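Share 14 | Comments 3

Prostine Opens Repair and Trade-In Program for Well-Used Metal Bins

PLENDBERG – Prostine, the family-run maker of metal bins and trays for workshops, classrooms and packing rooms, is very pleased to announce that its long-awaited repair and trade-in program will open to customers this March at the company's Barnunthorpe shop, and everyone with a tired old bin on the bench is warmly invited to bring it along.

The program grew out of a trial held over the winter, in which 197 bins came back to the shop for a good looking-over. Most of them needed far less work than their owners had feared, and a great many went home again the same afternoon with nothing more than a smoothed rim and a proper cleaning.
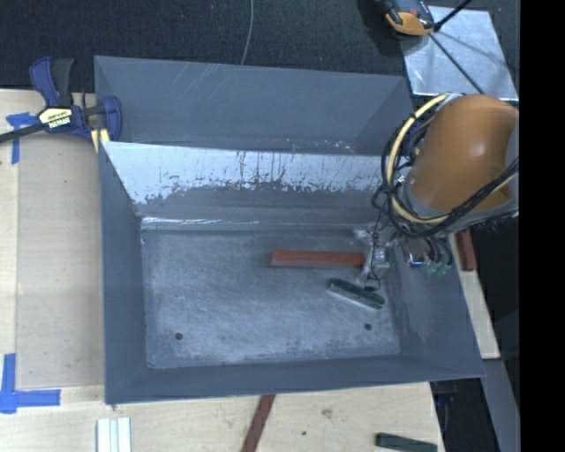 Every bin brought in will be checked at the counter, free of charge, and customers will get a plain answer on whether it should be repaired, traded in or simply left alone. The staff look first at the seams and the rim, then at the walls and the floor, where a working life tends to leave its mark. A far wall rubbed to a bright silvery band and a floor clouded with scuffs, with a couple of blocks lying on it, are the sort of thing we are always glad to see, and wear like that on the surface does not count against a bin at trade-in.

"People come in a little embarrassed about the scratches, and I tell them a bin is there to have things put in it," said Ankit Chauhan, who runs the Barnunthorpe shop. "We would much sooner mend one that somebody is fond of than sell them another, and if it does have to go, we'll make sure they get something fair for it."

Bins accepted for trade-in earn 20 percent off a new one of any size, including the two-section Mohammadi line. Blagoje Karagiannis, who heads the repair bench, will be giving a short talk on caring for metal bins at the opening on Sunday, with coffee from 3 p.m. and plenty of time for questions afterward.

Share 14 | Comments 3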